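You are here: Home / Reviews / On stage / The Salt Ledger at the Gondetent

The Salt Ledger, Furkivau Theatre Company
Seen at the Gondetent, evening performance, March

I nearly didn't go to this one. It was chucking it down, the bus was late, and the last Furkivau show I saw was two and a half hours of people whispering at a bucket. But a friend had a spare ticket and I'm weak, so off I went, and I'm so glad I did!

The Salt Ledger is a new play about a woman who keeps the books for a salt works on the estuary and slowly works out that the owners are cheating the men who rake the pans. It's set over one winter. There are 11 scenes, some of them only a couple of minutes long, and a cast of four who between them play the whole village (plus a very convincing goose). The ledger itself sits on a stand at the front all evening and gets fatter as the story goes on, with loose pages stuffed in every time somebody brings the clerk a complaint.

What I loved most was the talk. The first half is really just people haggling, gossiping and putting off what they came to say, and it's properly funny. There's a long argument over a debt of 900 sacks which had the row behind me wheezing. Then the second half turns, and the same jokes come back with nobody laughing on stage, and you could feel the room go still.

Not everything works. The song before the interval goes on for ever, and I lost the thread of the court scene because two of the magistrates were played by the same actor in the same hat. I also think the ending comes a page too late. She closes the book, the light drops, lovely – and then there's a speech.

The tent is the tent. If you haven't been, it holds around 1000 when the side benches are out, but for this they'd curtained it down to something much cosier. Sound is good in the middle and a bit boomy at the edges. Take a cushion and a second jumper, and avoid the seats by the heater unless you enjoy being toasted on one side. Programmes cost £2 and have the words to the songs in the back, plus a decent essay on old salt workings. 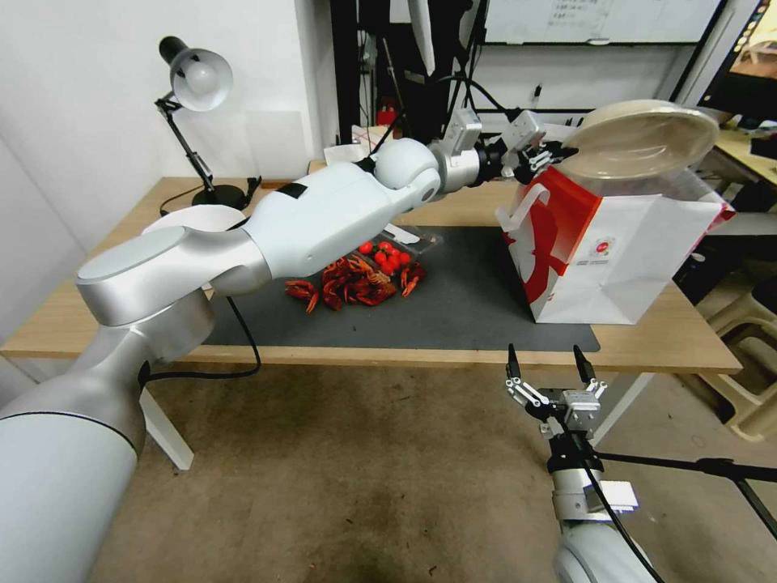 Plate and paper bag, at the table.

Furkivau are taking it to the Kombo next and then to the studio at Stalto, where I'd guess it will feel quite different with the audience on three sides. I'm tempted to go again just for the goose. Four stars from me, and it would have been five without that speech.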